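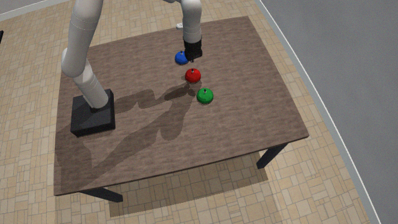 Theodorakopoulos (restaurant)

Theodorakopoulos is a seafood and grill restaurant in the Clanwood district of Nukport. It occupies a former ship chandler's shop at 1363 Clanwood Road, near the lower end of the ferry landing, and has operated under the same name since it opened in 2000. The restaurant is known locally for its charcoal-grilled fish, its lamb baked in paper, and the grerkia, a savory pie served at midday only.

Location and building

Clanwood lies on the east bank of the harbor and was for most of its history a district of warehouses, net lofts, and repair yards. The building that houses the restaurant is a narrow brick structure with a wide front door, originally used to bring in rope and canvas. The chandler's business closed when the ferry company moved its maintenance work to the outer harbor, and the premises were used for furniture storage until the lease was taken over.

The dining room is on the ground floor and runs the full depth of the building. The grill stands at the rear, behind a low tiled counter, and is visible from most of the tables. An upper floor, reached by an outside staircase, holds the dry store and the pastry kitchen. The courtyard behind the building belongs to the same property and is used for outdoor seating in the warmer months. The combined seating of dining room and courtyard is 100.

The original shop shelving along the north wall was kept. It now holds wine, olive oil, and jars of preserved lemons, and the brass numbers once used to mark rope sizes are still attached to the uprights.

History

The restaurant opened as a lunch counter for dock and ferry workers. The first menu was short and changed with the landings at the fish market. It offered one soup, one grilled fish, a bean dish, and the pie. Dinner service was added after the ferry timetable was extended into the evening, which brought passengers through Clanwood at hours when no other kitchen in the district was open.

The courtyard was paved and opened to guests in the restaurant's early years. A larger grill was installed at the same time, and the lamb dish appeared on the menu soon afterward. It had previously been prepared only at Easter.

A fire in the extraction duct closed the restaurant for 17 weeks. The dining room was undamaged, but the rear wall and part of the roof had to be rebuilt. During the closure the pastry kitchen continued to work, and pies were sold from a hatch at the foot of the outside staircase. The hatch proved popular with ferry passengers and was kept in use after the dining room reopened in March of the following year.

Ownership has remained within one family. The business has declined to open further branches, although a stall under the same name operates at the Nukport fish market on market mornings. The stall sells pies, coffee, and fried smelt, and has no seating.

Menu

Fish and seafood

Whole fish are grilled over hardwood charcoal and dressed with oil, lemon, and dried oregano. The species on offer depend on the market and are written on a board at the counter. Fish is sold by weight, and guests may choose from the ice before ordering. Octopus is simmered in its own liquid, then finished on the grill and served with vinegar. Mussels are cooked with mustard and green pepper in the northern style.

Meat

Lamb shoulder is wrapped in parchment with potatoes, garlic, and hard sheep's cheese, and baked for several hours in a low oven. The parcels are opened at the table. The dish is prepared in limited numbers and often sells out early in the evening. Pork skewers and a dish of beef braised with small onions are also served, the latter mainly in winter.

Grerkia

The grerkia is a coiled pie made from thin sheets of dough rolled by hand. The standard filling consists of leeks, wild greens, and fresh white cheese. During Lent a version without cheese is offered, in which the filling is bound with cooked rice. The pie is baked in round pans, cut into wedges, and served warm with a bowl of thick yogurt.

The dough contains a small amount of vinegar, which makes it easier to stretch and gives the crust a dry, brittle texture. The pie softens within a few hours of baking - the usual explanation for its absence from the evening menu.

Drinks

The wine list is brief and consists largely of white and resin-flavored wines from small growers. House wine is poured from the barrel and served in metal jugs. Coffee is prepared in a long-handled pot over hot sand.

Service

The restaurant takes reservations for dinner but not for lunch. At lunch, guests order at the counter and are given a numbered wooden token. Bread, olives, and water are brought to every table without charge. This practice dates from the lunch counter period and has been retained despite changes in price elsewhere on the menu.

The kitchen closes for a short period after the summer season, when the grill is relined and the courtyard awning is taken down for repair.

Reception

Reviews in the regional press have generally praised the quality of the fish and the consistency of the grill. The lamb has been described as rich and well seasoned, and the pie is regularly recommended to visitors arriving by ferry. Criticism has centered on noise in the dining room, which has a hard floor and a low ceiling, and on waiting times at lunch during the holiday season. Some reviewers have also noted the small choice of desserts, which is usually limited to semolina cake, fruit, and yogurt with honey.

The restaurant is frequently mentioned in accounts of Clanwood's change from a working waterfront to a dining district. Several other kitchens have since opened on the same road - among them a noodle shop, a bakery, and a wine bar in the former net loft.

See also

Clanwood
Nukport fish market
Savory pies
Charcoal grilling

This article was last edited on October 27, 2025.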